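Unit 6 handout: Costing a bench cell for board-level disassembly

Scope

This unit covers the planning sheet for one cell that opens desktop towers and works on the processor and memory. Two sample layouts are used: Ukstead (single arm) and Jirer (two arms). Both are due in June with the assignment.

6.1 Start from the task

List the parts to be handled before asking for quotes. Arm reach follows from the case laid on its side, plus the parts fixture next to it. Finger width follows from the socket and the space between the memory banks. Students usually price the arm first and then find that the fingers do not fit.

Work at the processor socket, with the case open:

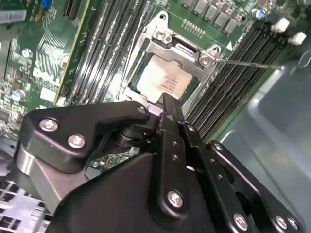
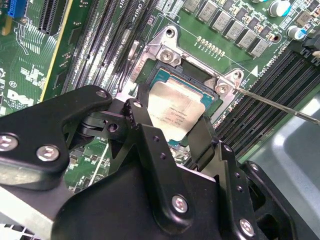
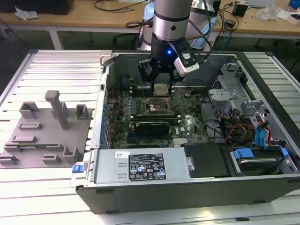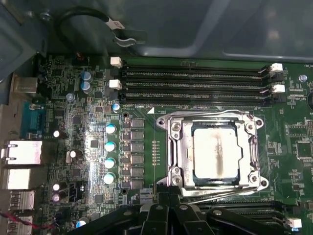

6.2 Budget lines

Enter each line separately. Do not fold tooling into the arm price.

Arm and controller: 50 percent of the total
Gripper and finger sets: 10 percent
Cameras, mounts and cables: 10 percent
Fixtures, printed or machined: enter print hours as well as material
Scrap towers for trials: 32 units
Spares: 2 finger sets per arm

The percentages are ceilings for a first draft – a quote above them needs a written note. Installation and training go on their own line, even when the supplier (Lammers or Trestton in the worksheet) quotes them as included.

6.3 Lead times

Order fixtures last. Their dimensions depend on the final finger design, and a redesign takes about 10 working days. Scrap towers should be bought as one lot, same model, so that screw positions match from unit to unit.

Assignment: fill in sheet 6B for either layout and mark every figure as quoted or estimated.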